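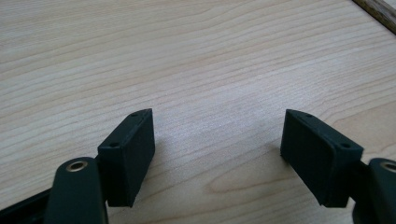

Minutes of the meeting of the Julport Shared Workroom
October 10, 2021

The meeting was opened at 11 in the morning. The minutes of the last meeting were read and accepted with one correction: the shelves were ordered from Sinel and not from Obura.

1. Tables
The members discussed the care of the light wooden tables. It was agreed that they will be wiped with a damp cloth after each use and dried at once. Strong cleaning products are not allowed. One member asked if we can use wax. The answer was that Obura, who delivered the tables, did not recommend any wax in their letter, and we will ask them again by e-mail.

Two members wished to have a cover on every table. Other members found that a cover moves too much during fine work. It was voted to buy felt mats and to try them until the end of November. The limit for this purchase is 300 dollars.

2. Money
The balance of the workroom account is 1,142 dollars. The invoice from Sinel is not paid yet, as the last shelf did not arrive. It will be paid after delivery.

3. Use of the room
The Goturport group has asked to use the room on two evenings each month. The request was accepted under the condition that they put the chairs back and close the windows. They will receive one key and must sign for it.

There was a complaint about glue left open on the window side. All members are asked to close it well and to put it in the low cabinet.

4. Other matters
The lamp by the door makes a noise. It will be looked at before the next meeting. The proposal to paint the back wall was moved to November, and the members who want it should bring color samples.

The meeting was closed at 12:15.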